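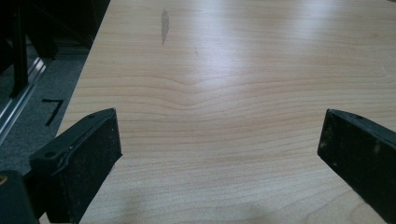
Why does my Jugah import stop partway through when I bring recipes over from Drurnia?

The importer stops reading at the first recipe that has a blank line inside its ingredient list. Remove the blank line, or update the importer, and run it again.

Ticket opened by Kartini Oei
Status: solved
Opened: Sep 12, 2022

Original report

Hi all! First, I love this program. I've been typing my grandmother's recipes into Drurnia for years and finally decided to move everything to Jugah, mostly for the scaling (I cook for three on a normal night and for a whole hall at New Year, so you can imagine the arithmetic). The export file has 700 recipes in it. After the import I have 369. No error message, just the cheerful green bar and "Done."

What I've tried so far:
- Ran the import again into an empty cookbook. Same number.
- Exported again from Drurnia with photos switched off. Same number.
- Restarted everything, twice.

The last recipe that comes through is a coconut pancake, and it looks perfect, right down to my note about pandan juice. Everything after it in the file is missing.

Support, first reply

Thanks for such a clear report. Could you open the export file in a plain text editor and copy out the recipe that comes right after the pancake? Please leave the spacing exactly as it is.

Kartini Oei

Happy to! It's my steamed layer cake:

Layer Cake, Steamed
180 g rice flour
3 cups coconut milk
sugar, to taste

For the green layer:
pandan juice
pinch of salt

Steam each layer until set before pouring the next.

Support, second reply

Found it. The blank line before "For the green layer" is read as the end of the recipe, and then the importer finds a heading it doesn't recognize and quits quietly. It should have told you. Two ways around it:

1. Delete the blank line and import again. Fine for one recipe, tedious if you have a lot of them.
2. In Settings, open Import, choose Update Importer, and then tick "Keep ingredient groups." Your green layer will come in as its own group.

Empty the cookbook before you run it again, or you'll have two of everything up to the pancake.

Kartini Oei

Number two did it! All 700 are in, and the groups look so much nicer than they ever did in the old program -- I didn't even know I wanted that. I scaled the layer cake up for the hall and the flour came out right on the first go.

One small thing I noticed: "sugar, to taste" stays as it is when you scale up, and so does "pinch of salt." I'm happy with that, but I thought I'd mention it.

Support, third reply

Those lines have no amount to multiply, so they're left alone. Passing the silent stop along to the importer people now. Marking this solved. Enjoy the cake!

Related tickets
Photos missing after Drurnia import
Scaling turns cups into quarts
Printing two recipes on one page
Can I share a cookbook with family?

Contact support | © 2022 Jugah | Back to top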